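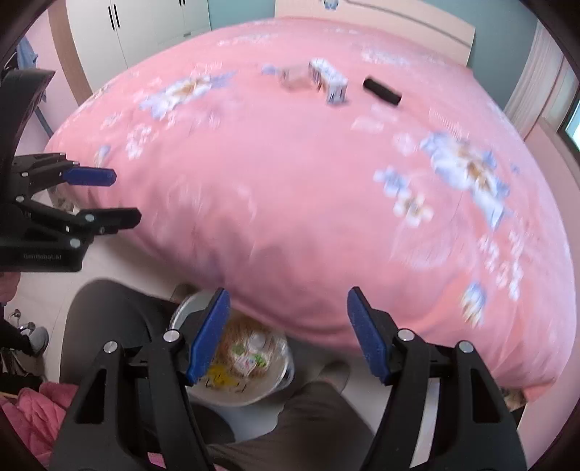
Putley Residence -- Facilities Help Desk
Request category: Furniture and fittings
Location: Bedroom, Danico wing, second floor
Priority: Routine
Status: Closed

Reported issue
The resident reports that the wardrobe door nearest the bed swings open without being touched, generally overnight, and comes to rest against the side of the mattress. The resident also reports a scraping noise when the door is closed by hand. The wardrobe is the white unit with black vertical handles. The bed was moved toward it in November to make space for a reading chair.

Entry 1 -- Help Desk
Request received by telephone at 9:15 a.m. and assigned to Furniture and Fittings. The resident was asked to clear any items from the bed before the visit and to keep the affected door closed with the temporary strap supplied at reception. The resident asked that the pink floral bedspread be removed or covered before any tools are used. This has been noted on the work order.

Entry 2 -- Furniture and Fittings
First visit completed. The bedspread was folded and placed in the adjoining room. The door was opened and closed several times and drifted open on each occasion from a nearly closed position. A level placed on the wardrobe floor showed that the unit leans slightly forward. The upper hinge was loose and was tightened. The scraping noise was reduced but could still be heard in the last part of the door's travel.

The clear distance between the wardrobe and the bed was measured at 38 cm. Residence guidelines call for 70 cm in front of hinged doors. The resident was informed and stated a preference for keeping the bed in its present position if possible.

Entry 3 -- Help Desk
Replacement hinges requested from Hater, the supplier on record for this wing. The supplier advised that the original hinge is no longer stocked and offered the Meng soft-close hinge as a substitute. Opening angle of the substitute is 115 degrees. Substitute approved.

Entry 4 -- Furniture and Fittings
Second visit completed Friday. Work carried out:

Both hinges on the affected door replaced.
Front feet of the wardrobe raised until the unit stood level.
Wall bracket checked and one screw replaced.
Bed moved toward the reading chair, with the resident's agreement.

The door now remains closed and no scraping was heard. Clear distance after moving the bed is 70 cm. The remaining doors were tested and needed no adjustment -- the handles on all doors were tightened as a precaution. The bedspread was returned to the bed.

Entry 5 -- Help Desk
The resident confirmed by telephone that the door has stayed closed and that the bed may remain where it is. A request for felt pads under the reading chair has been opened as a separate ticket. Ticket closed.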